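Section 4: Hanging your Prydderch indoor line and drying your first prints

By now you should have the two wall brackets up and the little bag of fittings somewhere safe (a saucer is good, as the washers do roll). This section takes you through stringing the line and hanging paper on it, whether you are drying lino prints, watercolours or a child's potato stamps. Do have a cup of tea first if you have just been drilling. There is no hurry at all, and the line is much nicer to put up when your arms have had a rest.

4.1 Stringing the line

1. Unwind the twine from its card and lay it out along the floor for an hour or so. It will have kinks in it from being wound up, and most of them will drop out by themselves.

2. Tie one end to the left-hand bracket with two plain knots. Leave a tail as long as your finger.

3. Carry the twine across to the right-hand bracket, pass it through the eye and pull gently until the line is straight. A small dip in the middle is quite all right.

4. Wind the spare twine three times round the cleat and tuck the end under. Please don't cut it — new twine stretches in the first few weeks, and you will want that extra length when you come to tighten it in June, when the air is dry.

Note: The brackets are made for a line of up to 169 cm. If your gap is wider than that, you will need the middle support, which comes in the Plutberg extension pack.

Caution: Never put the line across a doorway or at the height of anybody's neck. Keep it well away from heaters, hobs and candles.

4.2 Hanging the paper

1. Wash and dry your hands. Ink has a way of hiding on the side of your thumb until you touch something clean.

2. Lift the sheet by two corners and let it hang for a moment, so that you can see which way it wants to curl.

3. Bring the top edge up to the line and peg one corner, keeping the peg on the blank margin. Hold the rest of the sheet clear of the wall while you do it.

4. Peg the other corner, leaving the paper a little slack between the two. Pulled tight, it will dry with a ripple along the top, and that is a nuisance to flatten.

5. Leave a hand's width before the next sheet.

Note: Clothes pegs of any sort will do, wooden or plastic, but older ones with strong springs can leave a dent. A folded scrap of tissue between peg and paper takes care of it.

Caution: The line will carry 31 sheets of ordinary cartridge paper if you have added the middle support, and 17 if you haven't. It is not meant for wet towels.

Water-based ink wants 60 minutes before you touch it. Oil-based ink can take days, so test a corner first and go by feel.

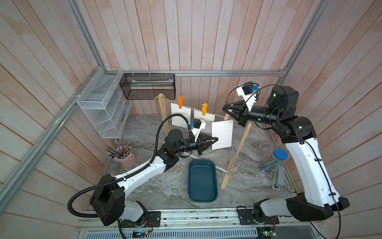

Grerness wrote to us after the first edition to say that thick paper dries flatter if you turn each sheet round halfway through and peg it by the opposite edge, and that it is worth doing even when the ink still feels a touch tacky.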